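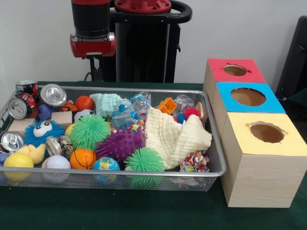

Isauro Aguirre fand, man solle mit dem Sortieren bitte schon anfangen, bevor die Kiste überquillt, und mit dieser Bemerkung hatte er bei uns in Galindo gleich die Lacher und die Zustimmung auf seiner Seite. Wer Kinder, Enkel oder auch nur einen verspielten Hund im Haus hat, kennt das ja: Igelbälle, ein Stofftier, dazwischen eine zerdrückte Getränkedose, und ganz unten das Teil, das man seit Wochen sucht.

Galindo, 11. Nov. 2024 – Die Spielzeugwerkstatt Plelo lädt herzlich zu ihrer Aktion »Einmal alles auf den Tisch« ein. Bis zum Jahresende darf jeder, der mag, eine Kiste oder einen Korb voll Durcheinander mitbringen und bei uns in aller Ruhe auseinandersortieren. Wir stellen die Tische, legen die grünen Decken auf und kochen Kaffee (für die Kleinen gibt es natürlich Kakao!). 25 Plätze sind vorbereitet, die Teilnahme kostet 4 Euro, und Geschwister kommen umsonst mit hinein.

Angefangen hat das Ganze im Mai, als wir beim Sommerputz in unserem Laden in der Homcombe-Passage selbst vor einem Berg von Bällen, Plüsch und Tüchern standen und uns fragten, wohin damit. Seither arbeiten wir am liebsten mit flachen Behältern, in denen man nicht bis zum Ellenbogen wühlen muss, und mit Würfelkästen, die oben ein rundes Loch haben.

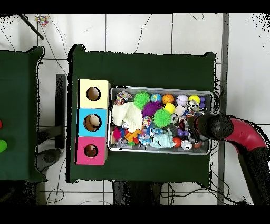 Jede Farbe bekommt dabei ihre eigene Aufgabe, und die dürfen die Familien selbst festlegen. Bei den einen wandert alles Weiche in den hellgelben Kasten, bei den anderen kommen dort die Bälle hinein, und Blau und Rosa werden erst nach langer Beratung vergeben. Uns ist das alles recht, solange am Ende jeder weiß, was wohin gehört. Leere Dosen sammeln wir getrennt, und was gar keinen Platz mehr findet, aber noch schön ist, nimmt unser Partner Workovik gern zur Weitergabe entgegen. 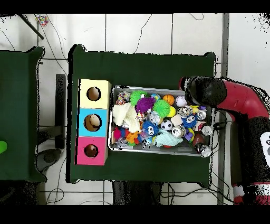
Für Kindergärten und Schulklassen halten wir außerdem eigene Vormittage frei, bei denen bis zu 20 Kinder gemeinsam an den Tischen arbeiten können. 19 Gruppen haben sich bereits angemeldet, worüber wir uns wirklich sehr freuen, denn mit so viel Zuspruch hatten wir im Frühjahr gar nicht gerechnet. Eigene Körbe sind willkommen, Leihkästen liegen im Laden bereit.

Anmeldungen nehmen wir während der Öffnungszeiten direkt an der Ladentheke entgegen. Ansprechpartner für die Presse ist Isauro Aguirre, Spielzeugwerkstatt Plelo, Galindo.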